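Visit report: gripper comparison at the Hollis automation laboratory

Report of the February visit, prepared by Bronwyn Kingi for the Tapsell equipment group
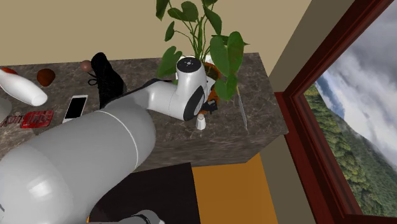

The purpose of the visit was to see three grippers tried under the same conditions before Tapsell commits money to a new handling cell. Our party consisted of Kirsty Brunton, Arsen Karpenko and the author. We were received at 9.30 in the morning by Kiri Sheehan, who leads the testing team at Hollis, and by Mateja Kovačević, who is responsible for the simulation work and for the controllers.

The morning was given over to simulation. Hollis runs every candidate gripper through a set of simulated household rooms before any hardware is mounted. The arm stays the same throughout and the gripper model is exchanged between runs. The task shown to us was to approach a small bottle with a narrow neck on a marble counter, with a potted plant close behind it and a number of other objects on the same surface, among them a smartphone, a bowling pin and a black shoe. Ms Kovačević explained that objects are chosen for their differences in shape and are not meant to represent a tidy home. The plant is considered the most demanding item, as its broad leaves reach across the space in which the wrist has to work.

The laboratory had completed 3328 simulated attempts by the date of our visit, divided between the Fanuder two-finger gripper, the Suteo two-finger gripper and a three-finger model built by Hollis for its own use. The full table of results will be sent to us separately. In the summary presented on the day, the Fanuder model performed best on narrow objects approached from above. The Suteo model was slower to close but less often displaced an object before gripping it. The three-finger model did well with round objects and poorly wherever there was little room beside the target.

Mr Karpenko asked how far the simulated results could be relied upon. Ms Sheehan replied that the order of the three grippers had so far been the same in simulation and on the bench, although the success rates had not. Soft packaging in particular behaves better in the computer than it does in practice. For that reason 488 of the attempts have been repeated with real equipment, and this work continues.

After lunch we were taken to the bench area, where the Fanuder and Suteo grippers were mounted in turn on the same arm. The change from one to the other took 17 minutes, including calibration. Ms Brunton was invited to carry out the second change herself under supervision and found the Suteo connector awkward to reach when the wrist is turned inwards. She has asked that this be raised with the supplier. The Fanuder gripper has a plain plug and gave no trouble, but its cable is short and would need an extension in our own cell.

Two controllers were also compared. The older one stops the arm as soon as an unexpected force is measured at the wrist. The newer one allows a light contact and corrects the path. We watched both with an artificial plant placed behind the target. The older controller halted repeatedly when the wrist brushed the leaves, and an operator had to restart it each time. The newer controller carried on, at a reduced speed. Mr Karpenko noted that the permitted force can be set separately for each axis, a point which the printed documentation does not make clear.

Camera placement was discussed only briefly. Hollis has tried a camera on the wrist and a fixed camera at shoulder height, and at present prefers to use both. Ms Kovačević showed several simulated approaches in which the forearm came between the fixed camera and the objects on the counter. The wrist camera helps in such cases, but gives a poor view of anything to the side of the fingers. A longer session on this subject was offered and accepted in principle.

The following matters remain open:

Hollis to supply the full table of results and the settings used for both controllers.

Ms Brunton to write to Suteo regarding the connector.

Mr Karpenko to obtain a price for the Fanuder cable extension.

Tapsell to provide 15 sample items from its own stock, so that they can be measured and added to the simulated rooms.

The visit ended at 4 p.m. The group wishes to record its thanks to Ms Sheehan and Ms Kovačević for their time and for the access given to the bench area. Questions on this report may be addressed to the author at the Tapsell office.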